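Notebook, bimanual bench, October
Entry started 9:40, finished after lunch

Continuing with the zipper task. Yesterday evening Petrică and I agreed to stop collecting new demonstrations for a while and to look properly at what we have. The count on the drive is 989 episodes for the cream bag. Of these, 189 are marked as "recovery" episodes, where the operator starts from a bad situation on purpose (ring missed, tab folded under, bag turned) and continues from there. The question for this week is whether the recovery episodes should be mixed in from the beginning of the training or only added at the end.

I write the names here once more, because Harvey told me he could not follow my last entry:

Grerkis - the policy trained on everything together, mixed from step one.
Lavoie - the policy trained first on the clean episodes, then fine-tuned with the recovery episodes.
Etska - the small grasp detector which looks only at the wrist image and says "held" or "not held".
Ulum - the script that runs the trials and writes the log.

The setup is not changed from the last entry. Two arms, white table, bag near the middle. One arm has the job of stabilizing at the top of the bag, and the other has the job of going for the zipper. In the log these are called "holder" and "puller". The roles can be exchanged in Ulum with one flag, so please always read the header of the log before you say which arm did what. I made this mistake myself last week and lost half a morning.

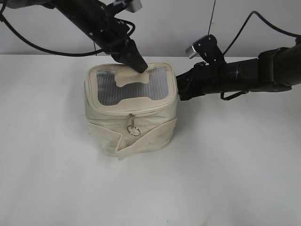 Fixed view. One gripper on the fabric handle at the top, the other at the right side close to the upper rim.

Notes on the holder. In the first version we asked the holder to press on the clear window in the lid. It was a bad choice. The plastic is ribbed and it gives under the tip, and then the force reading goes up and down while nothing is really moving. After we moved the contact target to the fabric handle which crosses the window, the force signal became much more quiet. Petrică wants to go back and relabel the old episodes. I think we should simply drop them from the holder loss and keep them for the puller. We did not decide.

A second note on the holder: the pressing must not be too strong. The bag is soft, so if the holder pushes down, the upper rim changes its shape and the zipper track is then not where the puller expects it. In the clean episodes the operators do this correctly without thinking. In the recovery episodes they push more, I suppose from impatience. So the recovery data teaches two things at the same time, the recovery and the heavy hand. I did not see this until I plotted the vertical force for both groups on one axis. It is worth to remember for the next object.

Method for today

1. Reset the bag with the ring side to the front, wide strap around the lower half. The strap should lie as it falls, we do not arrange it.
2. Start Ulum, choose the policy blind (the script picks and hides the name until the log is closed).
3. Let it run until the ring is held and the pull begins, or until timeout.
4. Write by hand what kind of failure, if failure. Do not trust the automatic label, see below.
5. Next trial.

I was doing the resets and Petrică was writing. After the coffee we exchanged, so that the resets are not all done by the same hand.

About the grasp itself. The main trouble is always the same small piece: slider, then flat pull tab, then the ring at the end of the tab. We tried in September to grasp the tab directly. The tab is thin and flat and when it lies on the fabric there is almost nothing for the fingers to go under. The ring is better. It is larger, it stands away from the cloth a little more often, and if the fingers come from the outside they can close on it without touching the bag. All the demonstrations since then use the ring as target, and the instruction sheet for operators says only "take the ring".

For the fixed camera the ring is a few pixels of gray against cream. I had doubts that any policy could use this view for the last part of the approach, and the ablation confirms it: when we blank the fixed view for the last two seconds before closing, the result stays the same. When we blank the wrist view, no grasp succeeds at all. So the fixed view is for the coarse part and the wrist view does the fine part. It is not a surprise, but now we have it measured and can put it in the report. 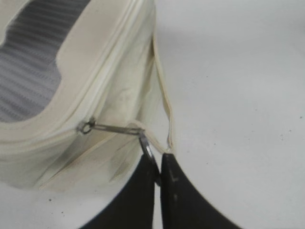

Wrist view, ring between the two fingertips. Tab lies nearly flat across the cloth, slider at the left end of it.

I keep this one as the reference for what "held" should look like. The ring is caught between the tips and the tab points toward the gripper. With Etska we had many false "held" answers, and I think I understand the reason now. The detector looked at the distance between the fingers and at the dark ring near the tips. But when the ring is in front of the fingers and not between them, the picture is very similar, and the only clear difference is the direction of the tab. If the ring is really held and the arm goes back a little, the tab turns to follow. If it is not held, the tab stays as it was.

So I changed the check. Now after closing, the puller makes a small backward motion, Etska gets one frame before and one after, and compares the tab angle. It costs a little time in each trial. Petrică does not like to add a motion that the operators never do in the demonstrations, because the policy then continues from a state it did not see. This is a fair objection. For the evaluation I keep it, for the training data we leave everything as recorded.

There is one more problem with the wrist view. When the upper part of the bag is partly open, the gray ribbed lining comes into the picture, with its light and dark lines. Etska puts high attention on these lines. I saw it in the saliency maps many times, and I could produce a wrong answer by opening the bag wider by hand. The metal parts are also gray, so maybe the network learned "gray next to cream" and not much more. I will try with random color shift on the lining region, or simply crop tighter around the fingertips. The crop is the lazy solution and I will try it first.

Result of the blind trials

Log closed at 12:15. Lavoie is better than Grerkis in the approach and in the first closing. Grerkis is better after a miss. This is the opposite of what I wrote as my expectation in the previous entry, so I copy the expectation again here to be honest with myself: "fine-tuning at the end should help most in recovery". It did not.

What we see in Lavoie after a miss: it goes back, opens, and repeats the same approach to the same place, also when the ring has moved. It looks as if the last phase of training taught the retreat very well and the new approach not at all. In Grerkis the retreat is ugly and slow, but the second approach goes to where the ring is now. My guess is that the recovery episodes are too few to carry the whole behavior when they are alone in the last phase, and they overwrite a part of what the clean episodes gave. In the mix they are supported by the rest.

Against this guess: we used the same learning rate in both phases for Lavoie. It may be only too high for the second phase. Before I say anything in the group meeting I want one run with a lower rate, and one run where the second phase contains the recovery episodes plus an equal part of clean ones. Both can go on the cluster tonight.

Failures we wrote by hand, in our own words:
- fingers close above the ring, nothing taken (the most usual)
- ring taken, then slips out at the start of the pull
- fingers pinch the cloth together with the tab
- fingers go to the loose strip of cream piping at the side of the bag and take this in place of the ring

The last one is new since we turned the bag. The strip ends in a point quite near the place where the fingertips come in, and from some angles it must look like a nice thing to grasp. Only Grerkis did it. I do not know yet if any operator ever took the strip by error in the recovery episodes. Petrică will search for it in the videos.

Small things, not to forget

The cable of the upper left arm makes a wide loop and hangs into the fixed view. It does not touch anything, but its shape is different between sessions and I do not want the policy to know which session it is from the cable. Ask Harvey if we can fix it closer to the arm.

The tiny dark specks on the table are still in all the recordings. Leave them for this series, clean the table before the next one and write down when.

Ulum writes the force in the frame of the tool and not of the base. I converted twice by mistake in the plots from this morning. The plots in the shared folder with "v2" in the name are correct, delete the others.

To do
- run Lavoie with lower rate (me)
- run Lavoie with half clean, half recovery in phase two (me)
- tight crop for Etska (me, if there is time)
- search for strip grasps in the recovery videos (Petrică)
- cable (Harvey)

Comments (3)

Harvey Arsenault
Cable is no problem, I can do it before you start tomorrow. Please tell me how much free length you need for the full wrist rotation, last time I tied it too short and we had an emergency stop.

Petrică Căpraru
I looked through 2 of the operators so far. One grasp on the strip, and the operator let it go and corrected. So the episode shows the approach to the strip quite clearly, and then the opening. I would cut the first part. Also I still do not agree about dropping the old holder data, can we talk at lunch.

Harvey Arsenault
For the learning rate question, did you reset the optimizer state between the phases? In the config I see that it is loaded from the checkpoint.

Contact: bench notebook editors | © Bimanual bench group | Back to top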